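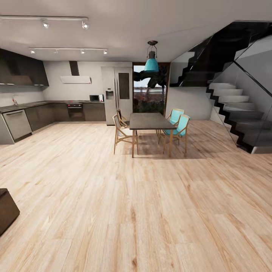 Report to the Lundham Board on the Matter at Umside

1. The Board asked for an account of the events in the Umside house between February and September, during which a household unit supplied by Nnaji was in service there. The unit had been engaged to keep the ground floor clear. The resident had fallen twice in the previous winter, and her son had arranged the service from abroad.

2. The duties were set out in the usual schedule. Anything found on the floor was to be lifted and returned to its owner's place, a location recorded for each item during the first week. Anything without a recorded place was to be left where it was until someone in the house had been asked. The resident completed the recording herself, over 12 mornings, and the notes from that week show that she was thorough. She gave a place to the tea towels and one to the spare key. She also gave a place to a number of things which, she explained to the unit, were her husband's and would be wanted when he came back from Lutstead.

3. Her husband had died at Lutstead five years earlier. This was not known to Nnaji, and the schedule did not provide for the question.

4. The unit accordingly held two owners for the house. For some months this had no effect on its work. In June the son visited and, finding his father still listed, removed the entry. He has told us he did it quickly and did not mention it to his mother. He did not know that removing an owner also removed that owner's places.

5. The fault began on the same evening. The resident had fallen into the habit of setting out one or two of her husband's things before she went up, and the unit had always put them away during the night. It now found them on the floor with no place recorded. Under the schedule it was bound to ask. It asked at a quarter to eleven, when the resident was already upstairs and had taken out her hearing aids, and, receiving no answer, it lowered the item to the floor again and waited for the interval to elapse.

6. The Board will find the record in the appendix, which runs to 2379 lines. The question is put in the same words each time: "Whose is this, please?" It was put 254 times before anyone in authority was aware of it.

7. The safety matter arises from the waiting. A unit that has asked a question holds its arm out over the item until the interval ends, so that the person answering can see what is meant. By day this is a courtesy. By night, with the lamps off, it placed an arm at shin height across the way to the kitchen. In September, shortly after four in the morning, the resident came down for a glass of water and walked into it. She was bruised and did not fall. The unit recorded the contact, stopped as it should, and sent a notice to the son's address, where it was read some hours later.

8. We attended the house the following week and asked that the unit be allowed to carry on with its ordinary work while we watched.

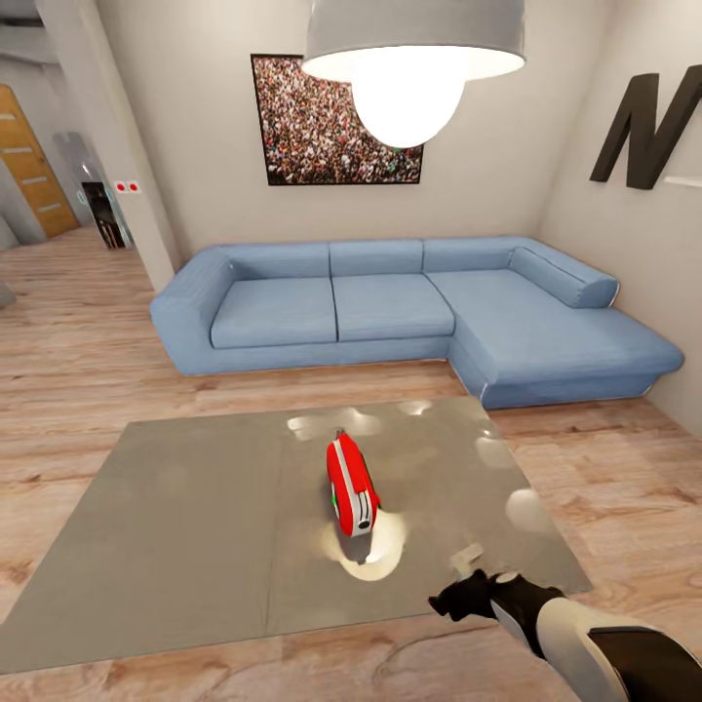 The resident wished it to be noted that she had no complaint. She had heard the thing asking, she told us, on nights when she could not sleep – she had gone and sat on the stairs in the dark to listen to it. She had not answered because she had not made up her mind what the answer was. She asked whether the unit would be taken away for this, and said she would be sorry.

9. Nnaji has since amended the schedule so that the arm is withdrawn after a question and the lamps are raised whenever a person is on the stairs. The removal of an owner now requires the agreement of everyone living at the address. We consider these measures sufficient and have advised Lundham that the service may continue.

10. One point remained open at the close of our visit. The husband's entry could be restored or left out, and the unit would work safely in either case. We explained this to the resident and her son, who was on the telephone, and neither replied for some time. She then asked us to step into the garden.

11. When we came back in, the places had been recorded again. They were entered under her own name – all of them, including the coat hook and the left-hand side of the shelf. That night the record shows no questions.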